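Why Do Cups Have Lids With Domes?

Hi again! Zuzanna here. My neighbor Remigiusz is eight and asks me more than 17 questions every time he visits, and this one was so good that I wrote it down. He wanted to know why some cups have flat lids and some have lids shaped like a little hill.

So I went and found out. The easy part first: a lid keeps your drink in the cup. If you bump it with your elbow (I do this a lot), the drink sloshes up, hits the lid and falls back down. A flat lid does that job very well for juice or water, where the top of the drink is flat too.
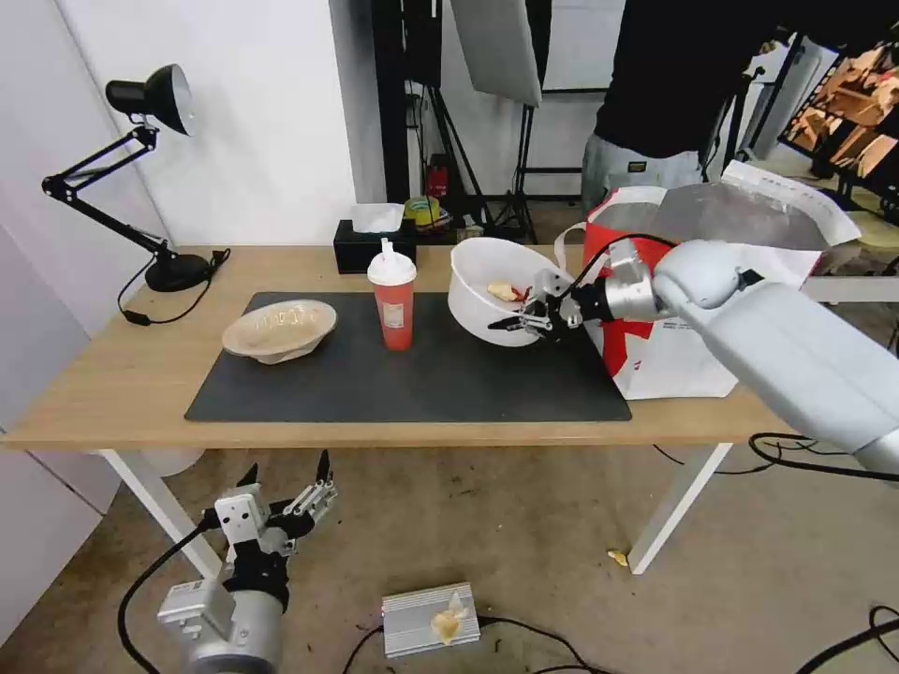
Now think about a drink with whipped cream on it, or a big pile of crushed ice. It sticks up over the rim! Push a flat lid down on that and you get cream on your fingers. A domed lid leaves room for the pile, so the cream keeps its swirl. The white lid on the red cup is a dome like that, with the straw coming straight out of the top.

And there's a second thing I like about domes. They're strong! Try this with a sheet of paper. Lay it flat across two books with a gap between them and put a coin in the middle. It sags, right? Now bend the paper into an arch, tuck the ends between the books so they can't slide, and put the coin on top. The arch pushes the weight out to the sides, down to the table. Eggshells do it too, and so do the roofs of some very old buildings.

Remigiusz tried it with 3 coins and then went looking for more, and I had to stop him when he got to the jar in my kitchen.

If you want to try it at home, you need two heavy books, some paper and a few coins. Use thicker paper next and see if your arch holds more. Then write and tell me how many coins you got to!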